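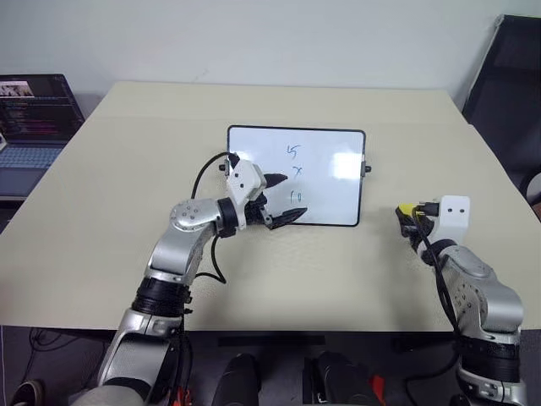
図1　机に寝かせた状態のボード。右側に照明の反射があります。一番上の数字は「15」とも「5」とも読めます。

Unumden 小型ホワイトボード手書き計算データ
README（日本語版）

最終更新：2021年5月7日（金曜日）
作成：Ravindra Singhal、Deolinda Seixas
転記の確認：Mafalda Aguiar

概要

Unumdenは、卓上用の小さいホワイトボードに手で書いた短い計算の写真と、その文字の転記を集めたデータです。写真は138枚あります。紙に書いた数字のデータはたくさん公開されていますが、ホワイトボードの数字は線の太さやかすれ方が紙と違います。私たちはClovusbyの学習室で毎日ボードを使っていますので、その違いを調べる材料を作りたいと思いました。

日本語版は英語版のREADMEを私（Singhal）が訳したものです。二つの版の内容が違う場合は、英語版を優先してください。

ボードについて

横長の長方形で、細い黒い枠が付いています。角は丸くなっています。左右の短い辺に黒いつまみがあり、スタンドに付けて立てることができます。表面には光沢があります。この光沢のために、天井の照明がよく映ります。

置き方は二種類です。

flat：机の上に平らに寝かせた状態
stand：スタンドで立てた状態

置き方はファイルごとに一覧表の「position」の列に書いてあります。少し傾いて置かれたボードも、まっすぐに直しませんでした。画像の回転補正もしていません。

書き方の決まり

計算は一行にまとめず、縦に積んで書きます。上の段に一つ目の数、中の段に記号、下の段に二つ目の数です。答えは書きません。等号も書きません。使う問題は21種類で、同じ問題を違う人が書いた写真もあります。

ペンの色は青系だけです。ただし、メーカーが同じではないペンが混ざっていますので、緑に近い青に見える文字があります。色の名前は転記に入れませんでした。

掛け算の記号は「×」の代わりに小文字の「x」で転記しました。書いた人の癖によって、記号は数字よりかなり小さくなることがあります。文字の高さをそろえて切り出すプログラムを使う場合は、中の段が消えないように気をつけてください。

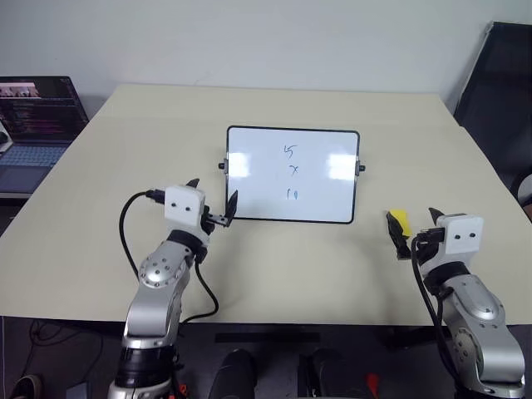
図2　立てた状態のボード。上から「5」のような数字、「x」、「10」と書いてあります。反射は左右に一つずつあります。

反射の扱い

反射は取り除いていません。文字に重なる反射がある写真には、一覧表の「glare」の列に1を入れました。文字に重ならない反射は0です。反射がボードの中にあっても0になる場合がありますので、列の名前だけを見て「反射なし」と理解しないでください。この点について、CunhaのVernon Bergeronさんから質問をいただきました。列の名前を変えることも考えましたが、すでに使っている方のプログラムが動かなくなるため、そのままにしました。

転記の方法

最初にSeixasが全部を転記し、そのあとAguiarが、最初の転記を見ないで同じ作業をしました。二人の答えが合わなかった写真は10枚です。原因は主に「5」「15」「S」のような形の読み方でした。「5」の上の横線が長いときや、左に短い線があるときに、意見が分かれやすいです。

このような写真は、無理に一つの答えに決めませんでした。「text」の列に第一候補、「alt」の列に第二候補を入れました。問題の一覧を見れば正解を推測できる場合もありますが、転記するときに一覧は見ていません。見える形だけで判断するのが、このデータの方針です。

一覧表の列

file：画像のファイル名
position：flat または stand
text：転記（段の区切りは半角スペース）
alt：第二候補（ない場合は空欄）
glare：文字に重なる反射の有無（1または0）
note：自由記入のメモ

noteの列は英語とポルトガル語が混ざっています。翻訳は4月に始めましたが、まだ終わっていません。

背景と周りの物

机はベージュ色で、後ろの壁は白または薄い灰色に見えます。壁の細いこすれた跡も消していません。ボードの近くに、黄色いスポンジか消し具のような物が写っている写真があります。ボード以外の物にはラベルがありません。背景が必要ない方は、ボードの枠に合わせて切り取ってから使ってください。枠の四隅の座標は次の版で追加する予定です。

使い方について

向いている用途は、手書き数字の読み取りの確認、反射がある面での文字検出の確認、教材作りの参考などです。枚数が少ないですので、このデータだけで認識モデルを学習することはお勧めしません。また、書いた人は大人だけです。子どもの字の評価には使えないと考えています。

既知の問題

・「10」の「0」が細長いため、自動の読み取りで「1」になることがあります。
・前に書いた字の跡が薄く残っているかどうかは、調べていません。
・縮小版の画像では、中の段の「x」がつぶれて点に見えることがあります。読み取りには元の大きさの画像を使ってください。

変更の記録

1.1　alt列を追加。position列の誤りを訂正。Jorlow形式の出力を削除。
1.0　最初の公開。

連絡先

転記の間違いを見つけた方は、ファイル名と正しいと思う読み方を書いて、配布ページの報告欄に送ってください。ポルトガル語の報告はErmelinda Vieiraが読みます。日本語の報告には私が返事をしますが、少し時間がかかることがあります。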